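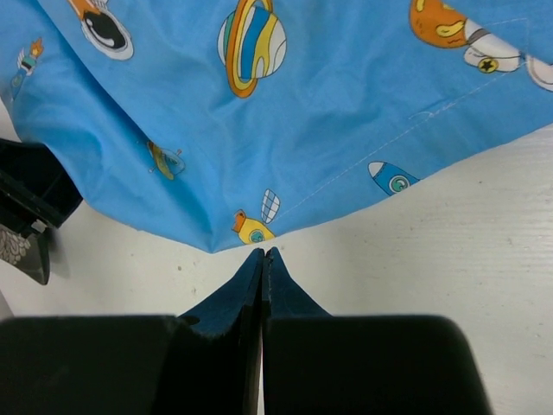
Light blue cotton, a planet and rockets, awaiting a fold.

From the linen shelf

The children's bedding drive at the Raltach closes at the end of February, and the sorting table has been taken over by outer space. We asked for cot and toddler bedding in clean, usable condition. We did not specify a galaxy. All the same, the ringed planets keep arriving, usually at the bottom of a bag under something beige.

Our current favorite is light blue cotton with rockets, a flying saucer with little antennae, and a planet whose orange and yellow ring is doing most of the decorating for the whole shelf. It has a proper line of white stitching inside the hem, which puts it ahead of several things in my own closet. It also creases if you look at it, like every piece of cotton that was ever printed with something cheerful.

So, a word about folding. The house rule, agreed last winter after a discussion that outlasted the coffee, is that cloth goes pattern side out. Families choosing from the shelf want to see the rockets. They don't want to unfold six blue rectangles to find out which one has them, and the person refolding the six blue rectangles (me) doesn't want that either. Lay it flat, smooth it from the middle, bring the hems together, then fold in half until it fits the shelf. If you end up with a lump, start over or put it at the bottom of the pile and walk away with confidence. We have all done it.

Please don't iron anything before you bring it in. It's a kind thought, and it survives the car ride about as well as you'd expect.

What we can use: crib sheets, small blankets, pillowcases, and offcuts of printed cotton big enough to be worth hemming. The Chu Street sewing group has offered to turn the larger offcuts into drawstring bags, and they've asked for bold prints. Anything smaller goes in the scrap bin by the door, which is not a trash can, despite what the banana peel suggested.

What we can't use: pillows, electric blankets, anything with a zipper that has given up, and fitted sheets for adult beds. We have 15 of those already. I folded 2 of them and would like that noted somewhere.

Drop-off is at the side entrance on the Gumilport road, mornings until noon. Ring the bell twice, since the first ring only seems to wake it up. Bags should be tied and labeled with the size of the bedding, if you know it. "Small-ish" is a label we have received and, to be fair, it was accurate.

Sorting carries on in the back room after lunch, and there's always space for another pair of hands at the table. Bring your own mug.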